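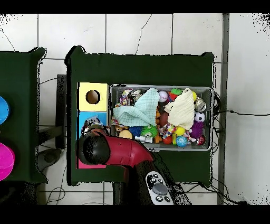 The first thing anyone learns at the Tukadico workshop in Wosgate is that a dog toy is a mean piece of test equipment. I had come expecting machined blocks and neat little cylinders, the sort of thing you see in brochures, and what I got was a morning of rubber balls, knotted rope and squashy fabric shapes, and I can't remember when I last enjoyed a work trip so much.

The question the team had set itself was simple to say and slow to answer. They own one arm they like very much, and they had two grippers to try on it: the Aliyu, a narrow two-finger design with rubber pads, and the Flonon, which is softer in the fingers and a good deal slower to close. Each would get the same bin, the same cloths draped over the toys, and the same 39 picks. Whichever did better would stay on the arm through the winter.

I should say a word about the bin, for I grew rather fond of it. It is gray and plain and filled nearly to the rim. There are spiky balls in blue, green and purple, a soccer-patterned one, a silver and black sparkly one, and a rope toy in pink, orange and white that I came to think of as the villain of the piece. Rope has no proper middle. A gripper can close on it beautifully and come up with one strand, the rest trailing behind and bringing a neighbor along for the ride.

The cloths are harder still. A ball hidden under muslin looks to a camera like a fold in the muslin, and the arm has to decide whether to lift the cloth or go for the lump. The Aliyu tended to go for the lump (boldly, I thought!) and got both at once 7 times, which the scoring sheet counts as a miss. The Flonon pinched up the cloth and laid it aside, then started over, and its average pick took 65 seconds. You could drink a fair amount of coffee in that time, and we did.

By lunch the room had divided into camps. The Aliyu people liked its speed and its sure hold on the spiky balls, whose points gave the pads something to bite. The Flonon people kept bringing up the fabric toys, which it lifted without a single drop. I changed sides twice — once over a sandwich — and was teased for it.

What impressed me most was the patience behind it all. The lab's log already held 623 picks from earlier in the fall, every one with a short note typed beside it, and some of those notes are very funny. "Grabbed rope. Rope grabbed back," reads one.

The Flonon won in the end, by a margin small enough that the Aliyu has been kept on a shelf within easy reach. New pads for it are due in December, and the team plans to run the whole bin again when they come.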